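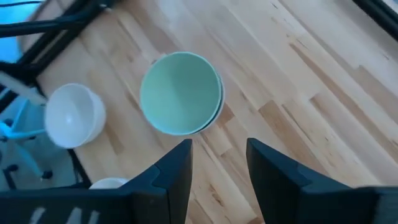

Bowls on the bench at Stiltellow, as the wrist camera has them.

Stiltellow opened its doors on a Sunday, which suited everyone except the people who work there. I went to see grippers compared, having reached the age when this counts as a day out.

Eetu Turunen ran the bench. Two sets of fingers were up for trial on the same arm, the Vornach pair and the Kinari pair, and the task was bowls: pick one up, put it in another, try not to annoy the public. A green one sitting in a white one sounds like nothing much. I watched 37 attempts and came away with more respect for my dishwasher.

The Vornach fingers are dark, angular things and quick to close. They did well on single bowls and badly on nested ones, where they tended to bring up both. The Kinari pair took almost 7 seconds longer per pick and fumbled less. Pentti Saarinen, who wrote the controller, blamed the camera. Eetu blamed the controller. The camera was not asked.

I had a go with the hand control myself and moved a bowl a short distance in a direction I hadn't chosen.

Lunch was soup, served by hand. The Najjar stand next door had a better queue and worse biscuits. They repeat the trial in September with cups, and I have put my name down.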